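Tuesday, after supper

Did the bathroom at last. Wiped down the sink and mirror, cleaned the tub, and put the bath mat in with the second load. The Stireck spray is nearly gone, so I need to get more next time I'm in Solville. The pink towel is on the bar by the wall panel. I never get the bottom edge to hang even.

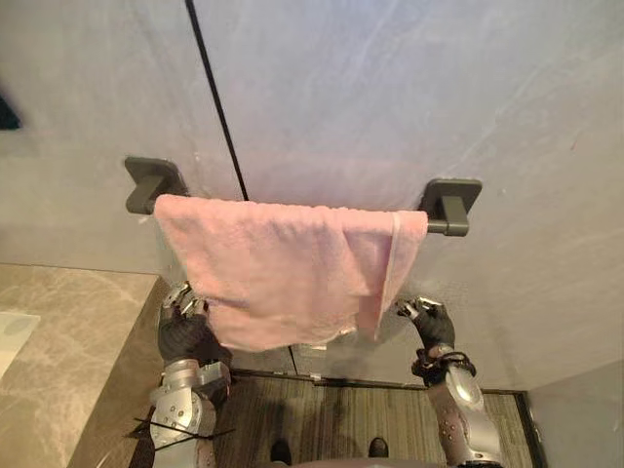
The gray towels go to the hall closet once they're dry. Two of them are too thin to keep and can be rags. Stopped at 7 and heated up the soup. Kitchen floor tomorrow if it doesn't rain.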